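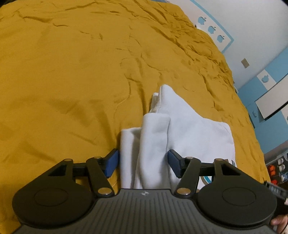
STANHAM, 14th November. Lerard, a four-year-old company that teaches machines to do chores its own staff put off, today released results from a study of how robots learn to handle clothing. The method, called Kustcombe, lets a person do the work with a hand-held gripper while the software takes notes. Most of the recording was done in ordinary bedrooms, on the grounds that laundry seldom presents itself on a lab bench. A white garment bunched on a wrinkled mustard-yellow bedspread, with blue apples on the furniture behind it, is a fair sample of the working conditions. The two blue-faced pads have to pinch the cloth and leave the bedspread out of it, a distinction earlier versions of the software regarded as optional.

The study drew on 550 recorded folds made in 18 homes. Trained on those recordings, a two-armed robot finished nearly 9 in 10 folds on beds it had never met. The same robot trained only on tabletop recordings managed fewer than half, and twice folded the bed.

"We spent April tidying up before every session, and the results were terrible," said Ilir Vukčević, who leads the research. "Then we stopped tidying. I have tried to explain this finding at home, without success."

Kustcombe scores each grasp by how much of the surface underneath moves along with the garment. Grasps that drag the bedding are kept and marked as mistakes, so the robot can learn from them as well. Training takes five hours on a single workstation.

Fitted sheets remain outside the scope of the work. "We looked into it," said Boris Vukadinović, head of engineering. "We are a small company."

The recordings and code will be free to university groups on request. Lerard plans a second study next year with its partner Mladenović, covering socks.

Press contact: Lerard Media Desk, Stanham | © Lerard. All rights reserved. | Back to top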